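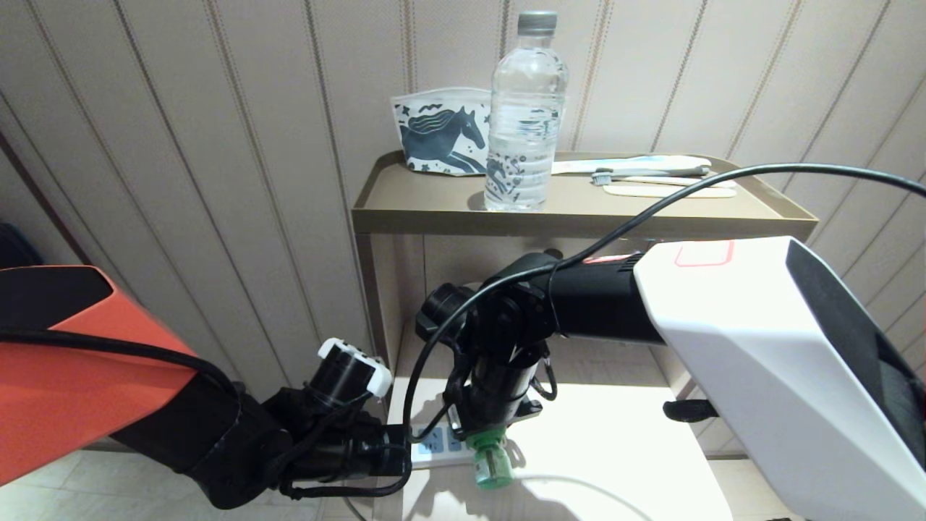 Edcombe helps small organizations plan and pay for their first robot, and we love the work! We started in 2023 because we kept meeting people who had a robot picked out and no idea what the rest would cost. The arms get all the attention in a budget meeting. Then the thing arrives, and it needs a room, power, cabling, a supply of things to practice on, and somebody's hours. A session at our Bikside shop can look pretty humble: a tan metal side table with a water bottle and a toothbrush on it, a power strip on the shelf underneath, and a gripper holding one small green plastic item over the sockets. Every bit of that belongs on the spreadsheet, down to the toothbrush.

What we do

We sit down with you before you talk to a dealer. You tell us the job you have in mind, the space you have and the money you can spend, and we build a plan around those. Sometimes the plan is two arms. Sometimes it's one arm now and a line in next year's budget for the other. We've also told people to wait a year, and a couple of them came back after the year was up (hello again!).

We don't sell robots and we don't take a cut from anyone who does. Our fee is the same whichever machine you end up with, or if you end up with none.

How a plan comes together

First comes a visit to your building. We measure doorways, look at the floor, find the outlets and ask which ones are already spoken for. Cables get their own page in our plans. They have to follow an arm through its whole reach, they wear, and a spare set should be sitting in a drawer before you need it.

Next we try the job itself at Bikside, on ordinary furniture with ordinary objects. Bring your own if you can. A clear bottle and a fabric pouch ask very different things of a gripper, and so does anything thin that lies flat on a tray. We would much rather find that out on our side table than in your first month of ownership!

After that you get the Prelov sheet. Prelov is our planning workbook, and it covers purchase, delivery, setup, training, spares, repairs and floor space over the life of the equipment. It has 310 rows. We know. Most people use a third of them, and we gray out the others for you before we send it over.

What it costs

A full plan is $3,840, and that includes the building visit, the trial at Bikside and the finished Prelov sheet. Schools and nonprofits get 25 percent off. Travel is extra if you're outside the metro area, and we'll quote it up front so you can put it in your request.

Who we work with

Mostly care homes, community colleges, small workshops and a few labs. Our first client was Agyeman, a family-run linen service that wanted help with sorting and ended up changing its loading area before buying anything at all. We still use their floor plan in our training (with their blessing, and with their coffee rings still on it).

Visiting us

Bikside is open for drop-ins from 1:00 to 4:00 in the afternoon, except in December, when we're buried in year-end budget requests. Use the side entrance. If you already have a quote from a dealer, bring it along and we'll go through it line by line with you, free of charge.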